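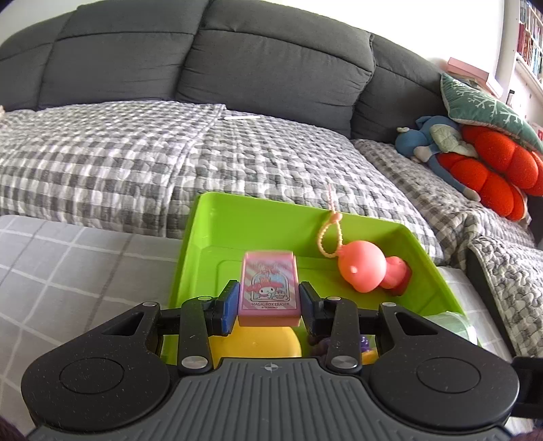 Hi Macarena,

Quick catch-up on the zinc-air work for the Laing grant, as of 18/03/2023. Good news first: cell 12 is still running! It went past 191 cycles last night and it's holding up much better than the February batch, which (you'll remember) started leaking at the seams before we'd even finished the baseline tests.

The change was the separator. Alasdair Dow talked me into trying the thicker film from Postmont, and I grumbled about the extra resistance, but the voltage drop is small enough to live with. We're seeing far fewer dendrites when we open the cells up. I've put the charge curves in the shared folder, under Tustuvance, next to the old ones.

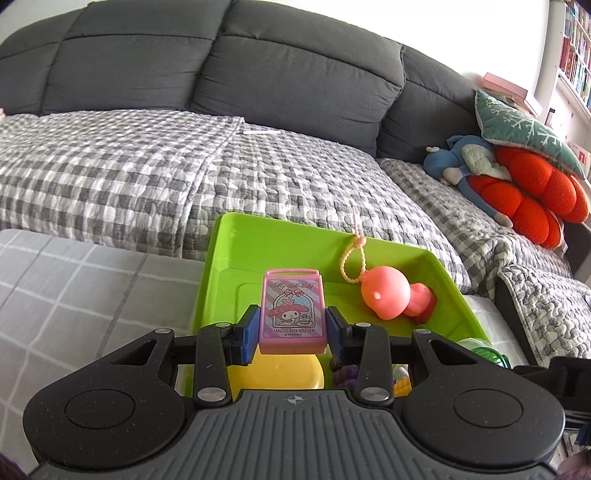 My Melody eraser box and green tray.

Now the less good part. The air electrodes from Rivance came in 2 weeks behind schedule, and a few had pinholes in the coating, so the humidity tests haven't started. They're sending replacements and I've asked for 22 this time, enough to fill both racks with a few left over.
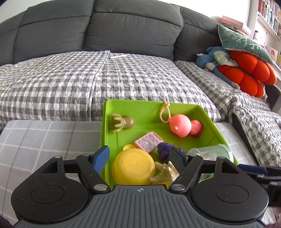 Once those are in, I'd like to run the dry set before the humid one, mostly so we can share the chamber with the sodium people and keep everybody friendly. Spending is on track apart from shipping, which I'd like to cover out of the travel line if you're okay with that. Could you let me know before the end of March? I'll send the full cycle data with the next report.

Thanks so much for your patience with all this!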